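Prustlow Community Rooms: kitchen and drinking water project
Progress report to the Brandes Fund, second period

Summary

The kitchen is back in use and the drinking water store is set up. Two of the three pieces of work in our application are finished. The third, the replacement of the old sink and its pipework, is waiting on a part and will run into the next period. Spending is within the grant and we are not asking for any change to the total.

What we said we would do

The application covered a safe supply of drinking water for the rooms while the mains pipe is being dealt with, a clear-out and refit of the kitchen cupboards, and a new sink. The pipe from the road to the building is old and the water company has asked us not to use it for drinking until the last section is replaced. Washing up and toilets are not affected.

Drinking water

We now buy water in large plastic jugs. At the start of the period we were using small bottles, which cost more and filled the recycling by the middle of each week. The change was made in September after a trial of two sizes. Users of the lunch club found the smaller size easier to lift but it ran out too quickly, and we settled on the larger one.

Full jugs are kept on the floor of the store cupboard, on the two lowest shelves' worth of space that we cleared for them. Only the jug in use comes out into the room. Empties go back to the supplier on the next delivery, so there is a small deposit outstanding at any time. The deposit currently held by the supplier is £100 and it is shown as a separate line in the accounts.
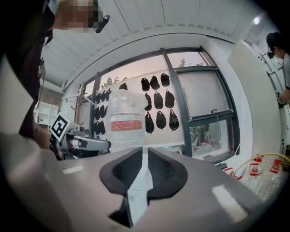
Pouring has been the main difficulty. A full jug is heavy and several people told us they would rather go without than try to tip one. We bought a hand pump at first, which worked but dripped. We then bought a tilting stand from Cerer, and this has been much better. The stand takes one jug at a time and can be used sitting down. We have asked for a price on a second one so that the upstairs room does not have to share.

We have also written a short sheet on looking after the water. It asks that jugs are kept out of direct sun, that the date of opening is written on the cap, and that anything left after three days is used for plants or the mop bucket. The sheet is on the inside of the store cupboard door. Most groups follow it. The evening groups have been less good at writing the date, and we have spoken to them.

Kitchen cupboards

All the wall cupboards were emptied, cleaned and rehung. Two had been fixed with the wrong screws and were coming away from the wall. The base units were in better order than we expected and only the doors were changed. Money saved on the base units was put towards shelving in the store.

A good deal of old crockery was thrown out or given away. What remains has been sorted so that each regular group has its own shelf. There are 11 groups on the list at present. The shelf by the cooker has been left for anyone hiring the rooms for a single session.

The new worktop was fitted in one visit. One end needed trimming a second time to clear the door, and the fitter did this without charge.

Sink and pipework

The sink has been delivered and is stored in its box at our Tronolness building. It cannot be fitted until the connector for the waste pipe arrives. The first one sent was the wrong diameter and was returned. The plumber has a provisional slot for us and will need the kitchen closed for a day and a half. We will give the lunch club two weeks' notice and they will use the upstairs room with a cold menu.

Money

Spending on cupboards, worktop and shelving came to £1283, all invoiced and paid. The amount set aside for the sink and plumbing is £900 and has not been touched apart from the sink itself, which was paid for in the first period from our own funds. The price of water is met from the room hire income and is not charged to the grant.

Problems and risks

The main risk is delay to the connector. If it has not come by the end of the month the plumber has suggested a different fitting, at a slightly higher price, which we could meet from what we have. The other is the pipe from the road. We have no firm date from the water company and should plan to go on buying jugs through the winter.

Next period

Fit the sink and test the waste pipe. Get a price for the second stand and decide on it. Repaint the wall behind the cooker, where the old cupboards left marks. Ask each group how they are finding the shelves and move things if needed. Copies of all invoices are attached, and the delivery notes for the water can be sent on request.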